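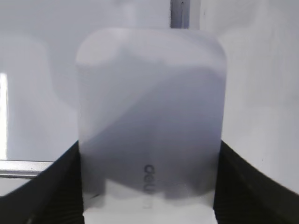
Got it! The deli-branded object in the gripper at the Bevus open day.

I drove over to the Bevus open day expecting big orange arms throwing car doors around, and instead I spent most of my visit watching a robot deal with a whiteboard. I'm not complaining, I had a great time. There were 20 of us in the group, which was more than the demo room was really built for, so I ended up wedged against a coat rack with a paper cup of coffee and a pretty decent view over somebody's shoulder.

The task is called Meesuk inside the company (I asked what it stands for and got a shrug). The idea is simple enough to explain to my kids: there's writing on a board, the robot picks up an eraser, and it wipes off the part it's been told to wipe off. Riet Baert ran the session, and she warned us right away that simple to explain is a long way from simple to do. An eraser is a slippery little block, a board is flat and shiny, and if you press too hard the whole thing skates across the table. Press too lightly and you've just waved at it.

Each of us got a handout with the day's schedule on one side and a parking map on the other, and the demo was down for six runs before lunch. Riet said she'd rather do six slow ones and talk us through them than rush through a bunch for show. Fine by me!
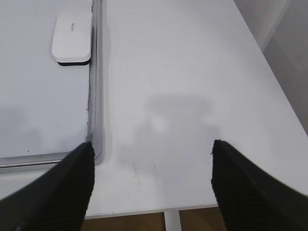
Fingers wide open, with the eraser up on the board by the rail.

What I liked best was that we could follow along with what the arm's own camera was getting. Bevus had it up on a monitor next to the table, and I kept looking from the arm to the screen and back like I was at a tennis match. From the gripper's point of view everything is huge fingers and a whole lot of white. White table, white board, white eraser. Dirk Dierckx, who was handling the questions at our end of the room, said white on white is a big part of why they chose this job in the first place. If the software can find the edge of a pale board on a pale table, he figures a dinner plate in a sink is going to feel like a vacation.

Somebody asked why they don't just build a machine with a wiper on it, like a windshield. Dirk had clearly heard that one before. Sure, he said, you could, and then you'd own a machine that wipes boards. They want one hand that can do the board and then go do something else. The software behind it is named Climach, and it's the same package they're using for folding and sorting jobs, which weren't on show this time (boo).
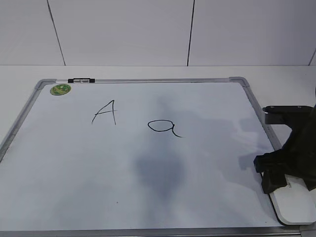
Nabil Khasawneh told me he would have started with a sponge, because a sponge forgives you when you come in at a bad angle and an eraser doesn't. He also thinks the pressing is the interesting part and the picking up is mostly solved, and he wanted to see a lot more of the wiping and a lot less of the reaching. Riet heard him and said he was welcome to come back and run it himself, and I think she meant it.

I'm with Nabil on the wiping, for what it's worth. But I could have watched the reaching all morning. There's this slow, careful way the arm comes in over the table that made the whole room go quiet, and then everybody started talking at once.

After the demo there were sandwiches in the hall and a short talk on safety that ran long. I skipped the last bit of it to go look at the gripper pads up close. They've got fine ridges on them, like the sole of a sneaker, and Dirk let three of us poke at a spare set he had in a drawer. Grippier than they look!
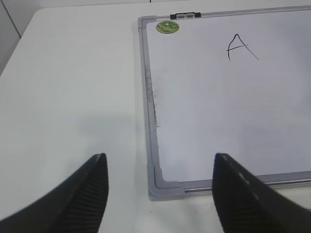 A capital A on the board, seen from between the fingers.

Bevus is planning another open day in July, and Riet says the folding work should be part of it. Groups will be kept smaller. If you want to go, sign up at the front desk or call the office, and get there early if you'd like a spot that isn't next to the coat rack.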